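Milance Project: Progress Report
Prepared for the Barton Fund by the Norel software team
September 24, 2026

Dear friends at the Fund,

Thank you again for your patience over the summer, and for the kind notes that came back after our last report. We have a good deal to tell you this time, most of it cheerful, and we will try to keep it in some kind of order (no promises!).

Where the software stands

When we wrote to you in May, each arm had its own planner, and the two of them got along by taking turns. It was safe, but it was painfully slow, and it ruled out any job where one gripper holds something while the other works on it. We have now moved both arms onto a single planner that treats them as one machine with a lot of joints. It took three rewrites, the second of which we would rather not discuss, and we are very happy with how the motion looks now. The arms can share the middle of the floor without stopping to wait for each other.

The collision checker came along for the ride. It used to know about the walls and the floor and the arms themselves, and that was all. Now it also keeps a simple model of whatever the wrist cameras have found, so a box with its flaps up is treated as taller than the same box lying flat. That sounds like a small thing, but it cleared up a whole family of bumps that had been bothering us since the winter.

Perception has been the harder road. Folded cardboard is a tricky subject, with thin edges that seem to vanish when a camera looks straight along them. We now blend the views from both wrists before we decide where an edge is, and we let the planner ask for another look if the two disagree. We recorded 3960 attempts this period across 11 task setups, and every one of them is stored with its camera streams, joint readings and planner log lined up on one clock. Getting that clock right ate almost 3 weeks, and it was worth every day of it.

We also finished the replay tool, known around here as Yokoyama. You pick an attempt, drag a slider, and see what the planner believed at that moment next to what the cameras saw. Everyone on the team has it open all day long, and we would love to show it to you on your next visit.

The work cell has its plaid panels on three sides, and both arms are mounted on the front rail. The yellow box with the red 1 on it is the piece we have been using for the two-gripper approach.
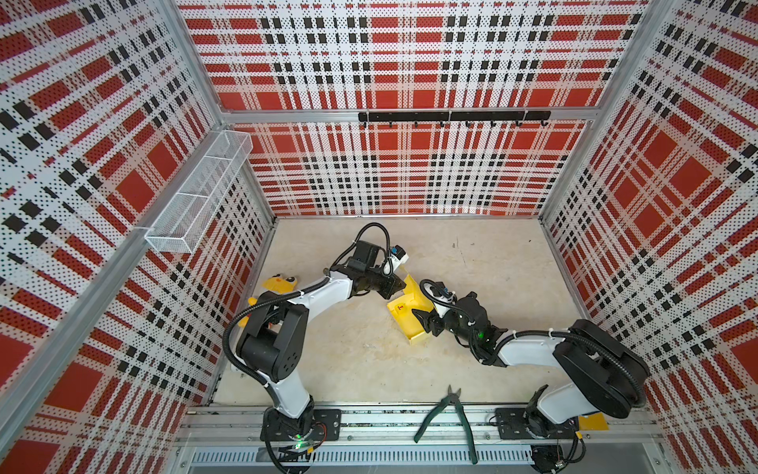
What comes next

Our main goal for the coming period is the handoff, where one arm passes a part to the other in midair. The planner can already produce the motion, but the grip timing still needs work, and we want a proper recovery routine in place before we run it unattended. After that we will tidy up the logging tools so your other grantees can use them, as you asked.

Spending is in line with the plan you approved, and we are not asking for any changes. The detailed budget sheet will follow separately.

With warm thanks from all of us,
The Norel software team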